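Products / Desktop software / Melon 4

Melon 4 for Windows and Linux
October 2024 | Daniyal Naqvi

Melon 4 is now out of beta and replaces Melon 3 on all new licences. It is a file backup and sync program for small offices, made by Pustel, and it runs on ordinary desktop PCs without a server. Existing Melon 3 users can upgrade from the Updates tab. Your backup sets, schedules and exclusion lists are carried over. Custom colour themes are not.

The largest change is the scanner. Melon 3 read every folder in a backup set each time it ran. Melon 4 keeps an index on the local disk and only looks at folders that have changed. The first scan after upgrading takes longer than usual while the index is built, so leave the machine switched on overnight if you have a large archive. The index needs 400 MB of free space.

Photo folders now have their own view. Pictures are shown as thumbnails, and you can restore one without opening the full backup set. Thumbnails are stored with the backup, so they also show up when the original drive is not connected.

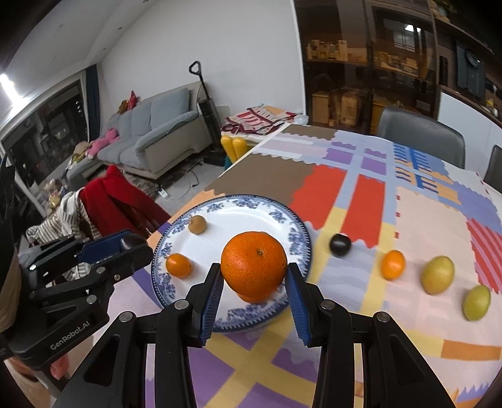
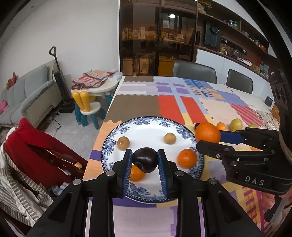

The thumbnail size is set under View. Raw camera files are backed up as before but show a plain icon for the time being. Siham Ait Ali's team is working on raw previews, and they are planned for the February release.

The restore window has been redrawn. Dates run down the left and files are on the right. Search works across all dates at once, and deleted files are listed in grey. If you restore a file to a folder where a newer copy exists, Melon asks which one to keep. The old behaviour, where it added a number to the file name, can be switched back on in Settings.

Fixed in this build (1801):
Scheduled backups no longer stop after the clocks change.
File names longer than 100 characters display in full in the log.
The tray icon returns after the desktop restarts.
Error 78 when saving to a Cloltov network drive.

One known problem remains. On PCs with two graphics cards the restore window may open blank. Resizing it brings the contents back.

Melon 4 is sold per computer, with updates for the life of the version. The trial is the full program and backs up to one destination. For site licences, or to move a licence from an old computer, write to Iqra Shaikh in the sales office and include your customer number.

Contact Pustel | Licence terms | Copyright Pustel | Back to top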